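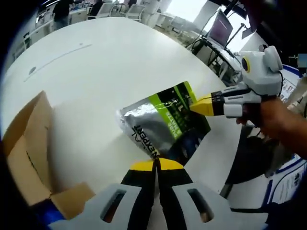

*Silver stand-up pouch, green label. Same type I use for coffee, rice, seeds, all of it.*

## Keeping dry stuff dry

Updated May 16, 2019 – added the bit on screws.

Quick notes, more when I get time.

**Pouches**

- Squeeze the air out before you zip. Start at one end, run your thumb along, then go back and run it again. The second pass is the one that catches the gap.
- Wipe the zipper track first. Flour gets in there and it will never close right. Old dry toothbrush works.
- Don't fill past the shoulder. If it won't stand up by itself it's too full.
- Write the date on masking tape, not on the pouch. Marker rubs off the shiny kind in a week.
- Washing them – inside out, warm water, dish soap, then upside down over a wooden spoon in a jar. Give it a full day. I rushed one in February and lost 2 pounds of good oats to mold.

**Jars**

Old Istholm jars with the rubber ring are still the best thing in my pantry. Rings go stiff though. Rub a little cooking oil on them, if they crack throw them out. The Fullwood ones look nicer but the lids don't swap between sizes, so I ended up with 13 jars and a drawer of lids that fit nothing.

Smell test for lids: leave it on a empty jar overnight, sniff in the morning. If you get pickles, dont put sugar in it. 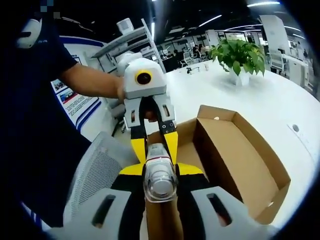
Labels go on the side for anything on a shelf, on the lid for anything in a drawer. Sounds obvious, took me years.

**Screws and small hardware**

Same pouches, smaller. Toss in a spoon of dry rice tied up in a scrap of cotton and change it when the weather turns. One size per pouch. Tape a sample screw to the outside so you're not opening every one of them looking for the short brass ones.

Drema oil for hinges and scissors – one drop, wipe, wipe again. Keep it well away from the food shelf, the smell gets into rice even thru a closed bag.

**Still to write up**

- brown sugar (bread slice vs. clay disk)
- getting candle wax off a Zariņš cutting board
- freezer bags, which ones split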